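April 2020

Dishes again. I read somewhere that washing up is calming if you do it slowly, and I gave that a fair try tonight. I got as far as the forks and felt the same as before, only with wetter sleeves.

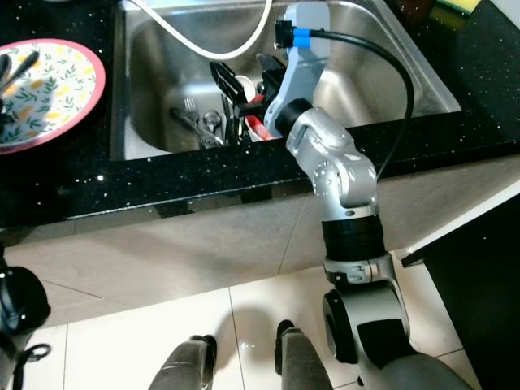

The new dish soap is Brakico, the one that claims 400 plates a bottle. Whose plates? Not ones with egg dried on, I'd bet. I still like the flowered plate best, though the set was sold as chip-proof and I have my doubts - I said the same in January. Four more nights of this soap, then I'm going back to the cheap stuff.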